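Shop notebook, September

Air rifle bench, trigger work and the new rest

Started at 6:40 with the door open because the bluing smell from last time is still hanging around in the back corner. Big evening. The Revance trigger group is finally in the rifle and it breaks like I hoped it would, so I'm writing it all down before I forget which shim went where.

Recap for Ursina, who missed the last two sessions: the factory group on the old Hindovach had a long, draggy second stage. You'd take up the first stage, hit the wall, and then feel it creep, stop, creep again and go off more or less when it felt like it. Shooting it offhand was a guessing game. I'd already polished the sear once and gained nothing much. The Revance unit drops into the same two pin holes, or is supposed to. Front pin went straight in. Rear pin did not want to know. Benedikt looked at it with the loupe and spotted a burr on the inside of the housing hole, tiny, on the left wall only. Two passes with a fine round needle file and it slid home under thumb pressure. I was ready to start opening up the receiver hole, so thank you Benedikt, that would have been a sad day.

Pull weight, measured with the hanging weights off the trigger blade, muzzle up, rifle cocked and unloaded:

Before (factory group): 900 grams
After, as delivered: 270 grams
After, where I left it: 200 grams

I tried it lighter for a bit. At 177 it passed the bump test on the rubber mat, five bumps on the butt and five on each side, and then let go on the second bump when I did it on the bare concrete. Straight back up. 200 passed everything on both surfaces, three rounds of it, and I'd like to repeat the whole business after a few tins of pellets have gone through and the engagement surfaces have bedded in. Please don't touch the front screw, either of you. It has a dab of yellow paint on it now so I'll see if it has moved!

Second stage is lovely. There's a definite wall and then it's gone, with no sense of travel I can pick up. I dry-cycled it with the snap plug in for far too long just for the fun of it.

Overtravel screw: backed out a full turn, then in until the rifle would not fire, then back out half a turn. Could probably go to a third of a turn. Leave it.

The rest

This took up the other half of the evening and I enjoyed it more than I expected to. The front rest we've been using is the cast one Ursina found, which is heavy and steady and has a top shaped for something much wider than this stock. The forend rocks in it. You can feel it settle to one side on the cocking stroke, and then you have to chase the dot back to the middle before each shot. Benedikt's idea was a pair of adjustable cheeks that close up on the forend from either side, on a common screw so they stay centered.

Mocked it up in scrap beech first. Cheeks are cut on the bandsaw from one piece, stacked and taped so they'd match, then drilled for the screw as a pair before splitting. The common screw is left-hand thread on one side and right-hand on the other, out of a dead drill-press vise from the Sikora box. It has some backlash but we only ever close it in one direction, so who cares.

First lining was leather, rough side out. Held well and squeaked. Second was a strip of old bicycle tube, which held better, but it dragged on the finish and you could feel the rifle hang up as it recoiled. A springer needs to move the same way each time and this one was moving the way it liked. Five shots at ten meters opened up to something you could cover with a jar lid. With leather, a coin.
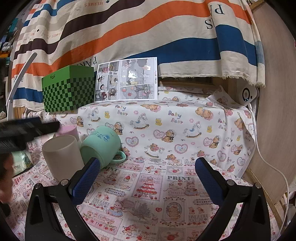
Lining number three is where I want to go next. The cheek needs a surface with some pattern in it, so that it grips across the stock and still lets the rifle slide a little front to back. Smooth rubber grabs everywhere at once. The blue textured pads on the inner faces of those two black jaws are the right sort of idea, and I'd like to try a textured sheet glued to the beech the same way, facing inward, and see if the group comes back to leather size without the squeak. Ursina says she has offcuts of ribbed matting in her garage. Ribs running lengthwise with the barrel, I think. Cut two sets so we can turn one lot sideways and compare.

Other thing about the cheeks: angle. I cut mine square, and the forend on the Hindovach is tapered toward the bottom, so they only touch along the upper edge. You can see a shiny line on the leather where all the contact has been. Benedikt wants to let each cheek pivot on a pin so it finds its own angle. I'd sooner measure the taper and cut it in, fewer moving parts. We argued about it very happily for twenty minutes and then agreed to make one of each. He's making the pivoting one. I have a feeling his will be better and I'll have to hear about it all winter.

Shooting, what little there was

Ten meters, indoors, pellet trap with the duct seal freshly smoothed. Eye protection all around, door to the yard bolted, sign out. Two shooters, alternating, five-shot groups.

Pellets were the Flulusus domes from the last tin and the flat-heads from the club. The flat-heads cut such nice clean holes that I keep wanting them to be the answer, and then the domes shoot tighter anyway. Same again this time. With the new trigger the difference is easier to see, as I'm no longer throwing one shot out of every group by myself. Best group of the night was Benedikt's, domes, leather cheeks: one ragged hole with a nick on the side. We've pinned it up by the light switch. My best was nearly as good and I'm not pinning it up next to his.

Offhand was a joy. I shot a full card standing and called my shots before looking through the spotter, and I was right on most of them, even the bad ones. With the old group I could never do that. I'd call a ten and find a six at the bottom left and have no idea why. Now if it's a six I know I did it, and I know how. That's worth the price of the thing.

One oddity. Two shots in a row went high, both directly after I'd left the rifle sitting cocked while we talked. Could be me coming back to it with a different cheek position. Could be the spring. I don't like leaving it cocked anyway and we should stop doing it, but it'd be interesting to test on purpose some time: one group fired straight away, one group after a one-minute wait, same shooter.

Scope mount: checked the stop pin, still seated. Rear ring screws had backed off a hair, which might be a better explanation for the high shots than either of the above. Snugged them down in a cross pattern and put a witness mark across each head with the paint pen. If they've crept by next session I'll degrease them and use the blue threadlocker.

Trap: duct seal is getting heavy with lead on the center. Needs digging out before long. Gloves, and wash up afterward, and the tray goes in the marked bucket with the lid on.

Bits and pieces

The small torque driver is reading low or I'm imagining it. Compare against Ursina's.

Stock screws: front two took almost a quarter turn each. They were tight in spring. Dry summer, probably. Put them on the list of things to check before every session along with the scope rings.

Needle file set is missing the half-round. Have a look under the lathe.

Moly paste, barely a smear on the sear contact and none on the pins. There was a fingerprint of it on the bolt handle, the door frame, my phone and my ear by the time I went home.

Next time

Ribbed lining, both directions, against leather as the baseline. Same tin of domes for all of it, and I'm putting a tin aside now with tape on it so it doesn't wander.

Measure forend taper at three points and write the numbers HERE, on the next page, and not on the back of a target that gets thrown away.

Repeat bump test at 200 before anything else is fired.

Benedikt to bring the pivoting cheeks, if he's got them done.

Cocked-and-waiting test if there's time.

Locked up 10:15. Compressor drained, heater off, yellow dab still lined up.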